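Laundry and Packing Assistant, Part Time
Jevance Home Services, Brekside

Jevance looks after the clothes and linens of people who are moving, storing a season's wardrobe or clearing out a relative's home. We are hiring one part-time assistant to fold, sort and box clothing in clients' homes in Brekside and the surrounding neighborhoods. 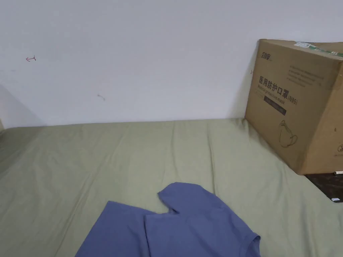
Most of the work is done in bedrooms, and the bed is usually the work table. You will fold shirts, pants, sweaters and bedding, put them in groups the client has agreed to, and pack them in cardboard boxes. A typical visit lasts three to four hours. Larger moves can run over two visits.

What you will do

Fold everyday clothing to the sizes in our folding guide. Short-sleeved shirts go sleeves in, then in thirds. Heavy knits are folded once and laid flat at the bottom of the box.
Check pockets and set aside anything you find in the tray provided.
Put stained, torn or damp items in a separate pile and ask the client about them before packing.
Label each box on two sides with the room, the person and the type of clothing.
Keep the packing list up to date on paper. The office types it up later.
Strip and remake beds when the client has booked that service.
Carry packed boxes as far as the front hall. No box may weigh more than 32 pounds. You will not be loading trucks.

Clients often reuse boxes from earlier deliveries. This is fine if the box is clean and dry and the bottom holds. Old labels should be covered or crossed out so they are not read by mistake.

Hours and pay

The position is 15 hours a week, mainly between 9 a.m. and 2 p.m. The schedule is sent out two weeks ahead. Extra hours are usually available in May and September. Pay is hourly and starts after the first training visit, which is itself paid at the full rate. Travel between two clients on the same day counts as working time. We cover bus fare or mileage from the Brekside office.

What we are looking for

You should be neat, steady and comfortable working in someone else's home. Experience in a laundry, hotel, clothing store or moving company is useful but not required. You need to be able to stand and bend for most of a visit and to read and write simple lists in English. A driver's license is helpful. Several of our regular clients have cats or dogs, so please tell us about any allergies.

All staff go through a background check, paid for by us. We will also ask for two references. One can be from a neighbor or a teacher if you have not had a job before.

Training

New assistants go on four visits with an experienced packer before working alone. The last one is at the Minami Apartments, where we have a standing contract for seasonal storage. You will get a printed copy of the folding guide and two work aprons.

How to apply

Send a short note about yourself and the hours you can work to Jevance Home Services, 244 Traletti Street, Suite 81, Brekside, or drop it off at the office before 4 p.m. A resume is welcome but a note is enough. Please include a phone number and the best time to call. Interviews take half an hour and include folding a few items. Applications are open until the end of July.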